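Wallgate Forums > Decks and Exterior Timber > Finishes

Thread: Stripping gray softwood boards before oiling, or straight over?

dowelcount
Posts: 114
3 October 2020

I have a ground-level deck in untreated larch that has gone fully gray. Moisture content is 14 percent on a pin meter, taken across the grain at mid-board. I intend to use Fluvarora penetrating oil. The data sheet says "clean, sound, dry substrate" and gives no guidance on photodegraded fibers. Options as I see them:

Oxalic acid wash, rinse, dry, oil.
Sand to 80 grit, vacuum, oil.
Stiff brush and oil directly over the gray.

The third is the least work. I would accept a darker result if the oil lasts two seasons. 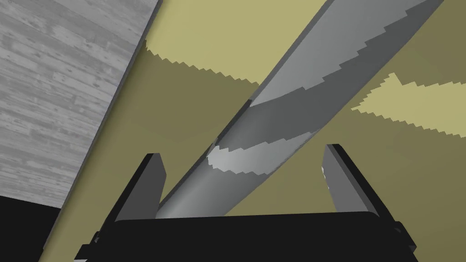
Budget is not the main constraint. I have access to a floor sander for one weekend and a hose bib within reach of the deck.

Setareh Akbari
Posts: 2472

Option three will fail early. The gray layer is mostly loose cellulose after UV has broken down the lignin near the surface. Oil soaks into that layer and goes with it when it wears off. You will see patchy color by spring.

Use a percarbonate cleaner first, then oxalic. Percarbonate lifts the gray, oxalic neutralizes and brightens. Oxalic alone mainly treats iron stains.

knotandpitch
Posts: 878

Disagree on the chemistry being necessary. I sand. A deck sanded to 60 grit takes more oil than one sanded to 80 or 100. Percarbonate raises the grain, so you end up sanding anyway, and you have added several days of drying.

Setareh Akbari

Raised grain comes off with a nylon pad. Sanding removes thickness, and it means setting every fastener below the surface first. On a board with exposed nail heads you will go through a belt per row.

dowelcount

Fasteners are ring-shank nails, some proud of the surface. Resetting them is on the list either way.

Does anyone have results with the oil going over partly cleaned boards? The section next to the house wall is sheltered and has grayed less than the open side. I would like to avoid two different colors after treatment.

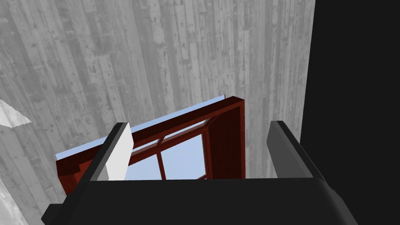 Hafþórsson
You will get two colors whatever you do in the first year. Clean the whole area to the same schedule, do the open side twice if it needs it, and put the first coat on thin. Wipe off anything still sitting on the surface after 20 minutes. The difference mostly evens out with the second coat.

knotandpitch

Agree on the thin coat. Most of the sticky decks posted here are over-application.

Setareh Akbari

Check end grain too. It takes several times what the face takes. Brush it until it stops absorbing, then leave it.

What is the gap between boards? Under 5 mm on larch tends to hold debris, and the edges stay damp long after the face reads dry.

dowelcount

It varies. Some gaps close up completely in winter. I had not metered the edges and will do that before buying anything.

Plan is now percarbonate on one test row, sanding on the row beside it, same oil on both.

dendidholm_yard

Leave a third row untreated as a control. Otherwise you are comparing two methods with no baseline.

knotandpitch

And use the same batch of oil. The tint varies between cans.

dowelcount

Noted. Will post meter readings for all three rows at the end of October.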